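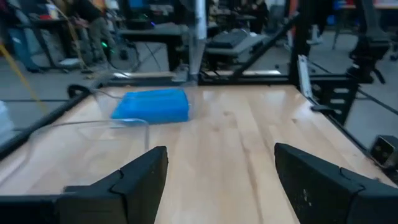 DATA & POLITICS

Comment counts, round two

Quick one this week, deadline stuff everywhere. Remember the hashtag tracker we ran for the Siltow mayoral race? Nele Declercq has now pulled the comments under the candidates' own posts too, and the picture changes a fair bit.

Short version: Janssen gets talked about, Faketti gets talked to. Posts from the Janssen campaign drew fewer replies but were shared into local groups all week long. Faketti's page is the opposite. Long threads, same people coming back, a lot of arguing over the bus depot.

How many same people? Gervásio Assunção checked. In the biggest depot thread there were 329 comments, and 109 of them came from just 2 accounts. Both look like real residents as far as he can tell — one posts mostly about parking. So no bots, at least not there. But it does mean "most discussed post of the campaign" is a headline we should of been more careful with last time. Corrected in the archive now.

Also new: we dropped the automatic sentiment scores. Dulce Cisneros read a sample by hand and the tool had marked around 40 sarcastic comments as positive. "Great job on the potholes, really" and so on. Until we have something better we only report volume and topic, no mood.

Topics in order: bus depot, rents, the swimming pool, then a long tail of everything else. Schools hardly show up, which suprised us given how much both camps spend on it in their leaflets. Could be parents talk in closed groups. We can't see those and won't try to.

Still missing: anything from video platforms. Zixuan Xu is working on the transcripts, first batch maybe Monday.

Keyword list is on the project page, same place as before. If you spot a street name or nickname we forgot, reply to this mail and Apolline Chevalier will add it before the next pull.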